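Trucos para no perder la mañana ordenando la cocina

1 de enero de 2022

Empiezo el año como lo acaba todo el mundo: buscando la tapa de un táper. En diciembre me prometí que los armarios de esta casa tendrían sentido, y lo único que tiene sentido de momento es el cajón de las pilas, que abro dos veces al año. Aun así, algo he aprendido por el camino y lo dejo por escrito antes de que se me olvide dónde lo apunté.

Lo primero, vaciar. Todo fuera, a la mesa, hasta la fondue. Ordenar un armario lleno es cambiar los trastos de postura. Y mientras está vacío, un paño con agua tibia y un chorrito de vinagre por las baldas, que luego se seca con otro paño, y al menos el desorden vuelve a un sitio limpio.

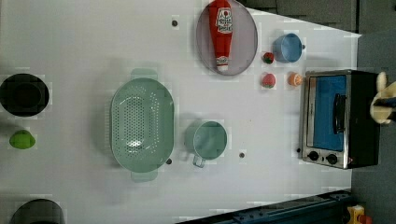

Según Maite, lo de vaciarlo todo de golpe es la manera más rápida de cenar bocadillos tres noches seguidas: ella hace una balda al día, pone un temporizador de 37 minutos y, cuando suena, lo que no tenga sitio va a una caja con la fecha escrita. Si en primavera sigue cerrada, se regala sin mirar dentro. Le reconozco el método, aunque en mi casa la caja ya tendría muebles encima.

Las tapas. Guárdelas de pie, en una cubeta estrecha o en un escurreplatos viejo, nunca apiladas. La que no encaje con nada se va hoy. Compré un organizador Gekon con separadores móviles que se movían, en efecto, cada vez que abría el cajón; dos tiras de velcro por debajo y asunto resuelto. 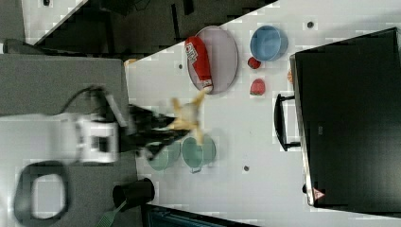 Los botes de salsa merecen capítulo aparte. El último tercio del kétchup no baja por gravedad, baja por humillación: hay que guardarlo boca abajo, en la puerta de la nevera, dentro de un vaso alto que lo sujete. Tumbarlo en un plato ovalado, con su tapón blanco apuntando al borde, queda muy de bodegón y no adelanta nada. Si el tapón está pegado, agua caliente del grifo un minuto y un paño seco para agarrar. Y al cerrarlo, límpiele la rosca, que ahí vive una costra con más antigüedad que algunos matrimonios.

Los cuencos, por tamaños y con una hoja de papel de cocina entre uno y otro si son de los que se desconchan. Los de diario, a la altura de la mano. Los de la vajilla Seneviratne que nos regalaron para la boda, arriba del todo, donde puedan seguir juzgándonos.
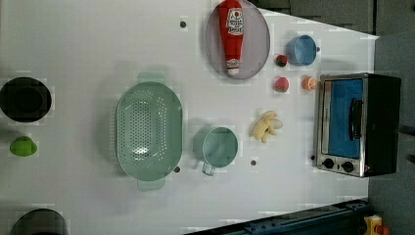 Tiempo de lectura: 3 min

Queda la fruta. Las fresas no se lavan hasta el momento de comerlas; mientras tanto, a la nevera en un recipiente ancho, con papel debajo y sin amontonar. Los cítricos aguantan más en el cajón de abajo, lejos del apio, que perfuma lo que toca. Los plátanos, fuera y lejos del resto, que maduran a los vecinos por puro contagio.

Para las tazas con cerco de té, bicarbonato y un poco de agua hasta hacer pasta, se frota con el dedo y se aclara. El limpiador Sasen hace lo mismo, huele a piscina y me costó 7 euros.

Y el trapo con el que ha limpiado todo lo anterior, a lavar a 60 grados.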